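The Gripper Pages: a winter build in a shared workshop

Welcome to the gallery, and thank you for stopping by! I have been promising the people on the Tuesday bench a proper page of this for so long that it had become a bit of a joke between us, so I have finally sat down with a large pot of tea and done it. It covers the hand-held gripper we have been putting together at Kolitz, the shared workshop where I rent a shelf and half a drawer, and where most of my spare evenings seem to go these days.

The idea began in December with Ferdinand Egger, who wanted a pair of fingers he could carry about and point at ordinary household things, so that an arm could later be taught from what the fingers had done. I had only come over to borrow his small clamps. By the time the lights were being switched off we had two pages of sketches and I had agreed to do all the printing, which is very like me.

The fingers went through more shapes than I care to remember. The first pair was far too stiff and the second folded up like wet cardboard the moment you asked anything of it. Foam was Ferdinand's suggestion, and I was rather sniffy about it until I had tried it on a door handle. The ribbed pads on the inner faces are orange for no better reason than that it was the colour on the spool, though I have grown fond of it and would be sorry to change now. The base plates are full of little screw holes — we kept moving things, so I gave up guessing and drew a whole field of them.

Each plate also carries a small square black-and-white marker near the top corner, next to its finger. Stick these down flat! I put my first ones on in a hurry, with a bubble under one of them, and spent a whole evening blaming the software.
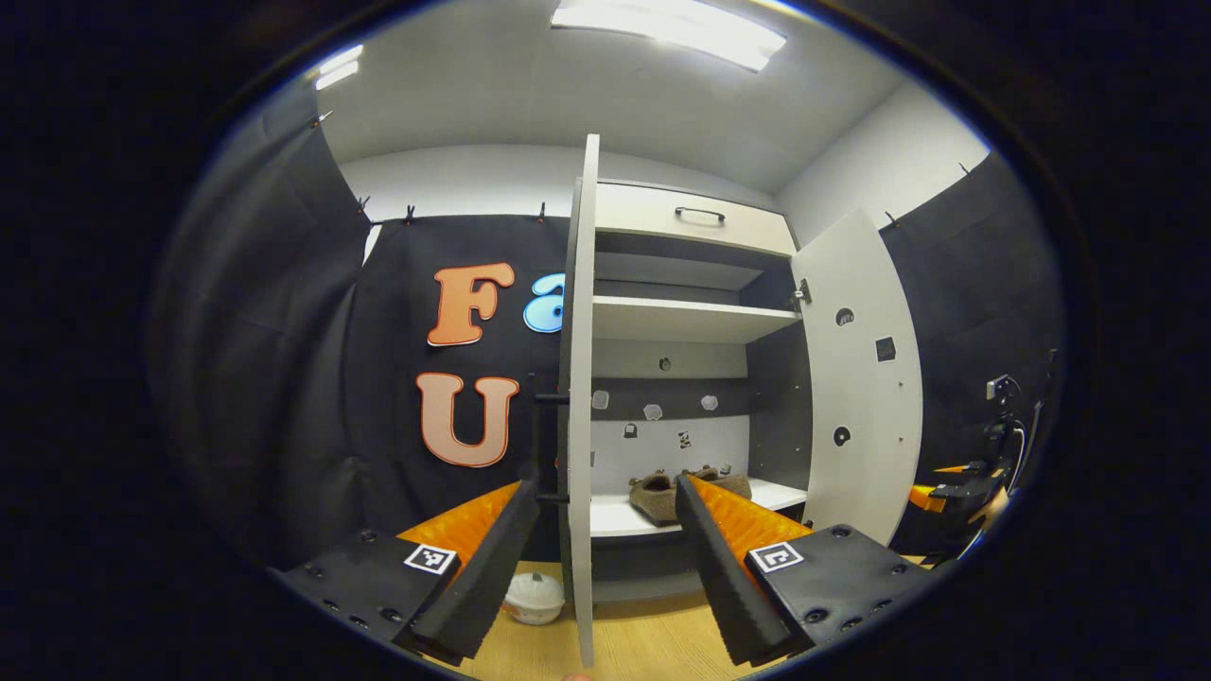

Fingers towards the white wardrobe, doors open, with the brown slippers on the lower shelf.

The wardrobe is my favourite thing to practise on, and I could go on about it for far longer than you would want to read. Doors ask a lot of a gripper, and a drawer with a bar handle asks something different again, and then there are slippers, which are soft and fuzzy and have no obvious place to take hold of them. I find I go in much too fast. Ferdinand is more patient and his runs are nicer to look at, I'm afraid, with none of the little wobbles that mine have at the start.

We have 423 runs saved so far, which felt like a grand total until I went through them over a weekend and saw how many were me dithering in front of a shelf. The plan is to get to 300 good ones of the wardrobe alone before we start on anything new, and I have been told very kindly that dithering does not count as good.

A few notes for anyone building something like it. Cut the foam with a fresh blade and change the blade sooner than you think you need to. Leave the glue overnight, even if you are longing to try it. Do the plate screws up a little at a time, going from side to side, and check them again after the first evening's use. I lost one under the bench in the first week and it is still there.

The drawings are in the blue folder by the Kolitz door and you are very welcome to copy them, only please put them back in order. I'll add more pictures once the new pair of fingers is done — slightly longer, and I hope a bit kinder to slippers.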